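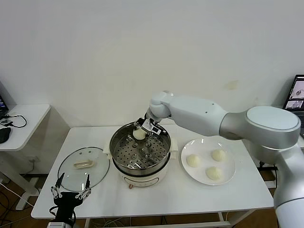 What rules should we be following when a two-armed robot is loading an electric steamer on an ordinary table?

asked by plumduff, Ranwood Makers Help, Robots and Automation

slowjoints
Start with a written risk assessment for the whole job, arms, steamer, food, table and people together, and use ISO 12100 as the method and ISO 10218 for the robot side. If you're in the UK and anyone is doing this as part of their work, PUWER applies to the kit as well. That's the short version.

The longer version is that people read the arm's brochure, see the word "collaborative" and stop there. I did it myself with my first arm, so no judgement! The arm might be perfectly happy bumping into your elbow at low speed, but you're not assessing an arm, you're assessing an arm holding something over a pot of boiling water. ISO/TS 15066 is the document that goes into contact forces and so on, and a lot of it has been folded into the newer edition of 10218, so check which edition you've got before you start quoting clause numbers at anybody.

What I'd have in mine:

Where people stand while it's moving, and who has the stop button. One person has it in their hand or within reach, and that person isn't also typing. On a rig with laptops on the side tables it's very tempting to be operator and observer at once, and I've watched an arm drift towards the wrong place while the person in charge was scrolling through a log.

What happens when the power goes or the stop gets pressed. Some arms brake and hold, some sag. Try it with the gripper over the pot and everything cold and find out which sort you have. Check what the gripper does too, as some keep hold and some let go.

Where the lid lives. A glass lid flat on the table is fine by me as long as it has the same spot every time and neither arm's path goes low over it. Mark the spot with tape. Tape is the cheapest safety device I own.

The arm that isn't doing anything. Everyone watches the busy one. If the second arm is powered it needs to be in the assessment, with a parked position written down, and you shouldn't be leaning over it to reach the plate.

Speed. Set a limit in the controller and put a password on it. Ours was a sticky note saying "slow please" for longer than I'd like to admit.

Ours came to 14 pages, which sounds grim but half of it was photos and a table. Keep 2 copies, one in the folder and one by the rig where people will really see it.

Comment from plumduff
Thank you, this is loads more than I hoped for. We'd only written the arm bit. It's an Alero pair, if that makes any difference.

Comment from slowjoints
Not to the method. Get the integrator's manual though, not just the quick start one, and copy the stopping distances out of it into your assessment.

wirewitch
Seconding most of that but I'm going to moan about cables, sorry. Cables on the floor round a rig with a hot pot on it are the thing I'd sort first, before any of the clever stuff. If someone catches a foot and grabs the table, over goes the water. Run them along the wall, put a cover strip over anything you have to cross, and tie up the bundle under the table so it isn't sitting where feet go.

Same for the lead that comes off the gripper. Move the arm by hand through the whole job and watch the slack at both ends. It mustn't be able to dip into the pot, drag over the plate or hook round a table corner. Clip it to the links with enough spare for the wrist to turn.

And don't put the steamer on the same extension block as the robot controller. Add up everything plugged in. My block says 3000 W on the back, and a heating element plus a controller plus two laptops gets you uncomfortably close when it all comes on together. The steamer gets its own wall socket with RCD protection, full stop. I'd want it tested as well, the same as you would a kettle in a staff room.

Table legs: lock them or foot them so the thing doesn't walk. Then push on it. Do it with the pot full of cold water and see what slops. 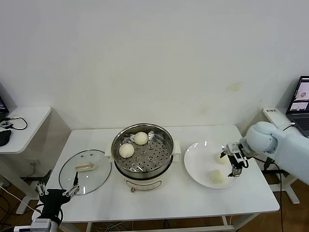
Can the robot's gripper touch food that people are going to eat?

Treat it as not allowed until you've got paperwork saying the fingers are made of a food contact material and you've a cleaning routine for them. Ordinary gripper fingers are usually sold for parts and boxes, and the maker's datasheet will say if they're meant for food. If it says nothing, assume they aren't.

I've put that as its own bit as it's the one I get asked most, and it trips people up far more than the force limits. It isn't only the rubbery or metal bit that does the touching either. Joints have grease in them, linkages have corners where dough will happily live for a month, and a gripper hanging over an open tray can drop whatever it picked up last. Food grade grease exists, but ask the maker before you swap anything.

If nobody's eating the results, life is much easier. Decide it at the start and write "test food, not for eating" on something next to the plate. I mean it about the label! Steamed buns sitting on a nice white plate look exactly like lunch. We lost a few in October that way, and they'd been gripped more times than I care to think about. Bin them at the end of the session too, warm damp food going round and round between a plate and a tray is no good for anyone.

If people will eat them, then you're into food hygiene rules as well as machine ones, and I'd ring your local council's environmental health team before buying anything. Mine were friendly and quite curious.

Comment from plumduff
Ours are strictly for practice, so label it is. Is steam bad for the arm itself?

Comment from wirewitch
Look up the IP rating for the arm and for the gripper separately, they're often different, and the gripper is the one that spends its life over the pot. Also remember an IP rating is about water and dust, and steam is sneakier than a splash. We do our practice runs with the steamer off and cold, and only turn it on when the motion's been right all the way through several times.

heker_bench
I'm not a standards person so ignore me if you like, but we run something similar with a Heker arm and the things that caught us out weren't in any document.

Steam on camera lenses. If the robot's finding the bun by camera and the lens fogs, it should stop and not guess. Ask whoever wrote your software what it does when it can't see. We asked and there was a long silence.

Also teach people not to tidy up mid-run. Somebody will nudge a bun on the plate to be helpful while the gripper's coming down for it. Our rule is hands behind the tape line until the arms are parked, and that includes picking up things that fall on the floor.

We keep a logbook with a line for each near miss, however daft. It had 19 lines in it last time I looked and most of them are the lid.

Comment from wirewitch
The lid! Always the lid. Get one of those silicone mats to put it on, mine's from Ayala and the lid doesn't slide on it.

Comment from plumduff
Mat ordered. Will post our assessment once it's typed up, please be kind about the spelling.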